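Wisside Folding Table, white top

We've been making tables in Dadness for 18 years and this is the one we keep taking home ourselves! The Wisside started out as a craft table, then people began using it for homework, wallpapering, birthday teas (one went to a seed swap last June and came back with orders for more), so we gave it stronger legs and a better catch. 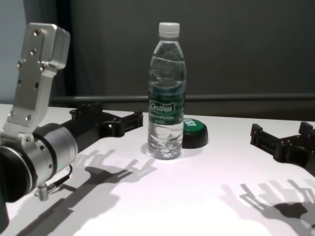
It stands 71 cm high, so most ordinary dining chairs tuck under it nicely. The legs are by Wegener and fold flat with one hand once you've got the knack – it took me a couple of goes. Folded up, it slides behind a door or a sofa.

The top is a plain white and wipes down with warm water and a drop of washing-up liquid. Felt tip comes off. Beetroot doesn't always, so put a cloth down for that.

Depth: 700 mm
Feet: rubber, replaceable
Assembly: none 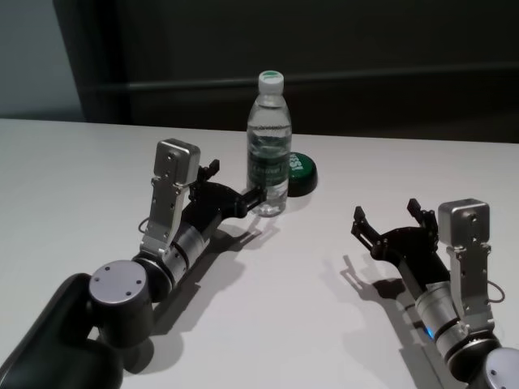

Water bottle and small green lid on a white tabletop.

Spare feet and catches are kept in stock at our Lultora shop, and they fit the older tables too. Bring the old catch along if you're not sure which one you have.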